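What changed for us since the robot came

Last updated: Sun 21 October
Filed under: Work, Everyday life

I promised to Miroslava that I will write this down before I forget how it was in May, so I try.

I work for Matoušek, which prepares furnished apartments between two tenants. We are 13 people, most of us have done it for years, and the job was always the same: you come in with your bag, you pick up what is lying on the floor and on the furniture, you clean, you lock the door. In spring the management signed with Dastari, and now one of our teams goes out with a robot with two arms. We call it Unari because this is the name on the papers.

The first meeting was quiet. Bohumila Kopecký asked directly if some of us will lose the place. The answer was that no one will be sent away this year, and she asked them to put it in writing, and they did. I respect her very much for this question -- I had the same one and I kept it in my mouth.

What has changed is mostly the order of the day. Before, I started with the bathroom. Now I start by standing beside the robot in the living room, and I tell it what belongs where, or I correct it when it chooses wrong. My back is better, I must say, as I bend less. But I am more tired in the head. Watching is also work, and for the first 7 weeks it was not paid differently from the cleaning. Iveta Šindelář negotiated a small supplement for us, which we have since September.

The hard thing is the small objects. A floor with nothing on it is easy for everybody. But a hanger on the tiles, a long cable from the sofa, some device left in the crease of the seat where it meets the back: for each of them I need to decide, and only then the arms can do something useful. I did this for 19 years without thinking that it is a decision. When Danang Purba from Dastari asked me how I know what is trash, I could not explain it, and I was a little ashamed. Now I have a notebook with rules. Paper is never trash until a person has read it, for example. A cable stays where it is until I know what it goes to.

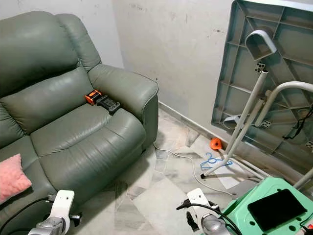

What I still don't like

We talk less. In the old times I worked in a pair with Danica Holub and we knew everything about each other's children. Now she is with the other team, and I see her at the Monday handover. I have asked if we can be a pair again from next month, with the robot as the third one. The answer should come this week.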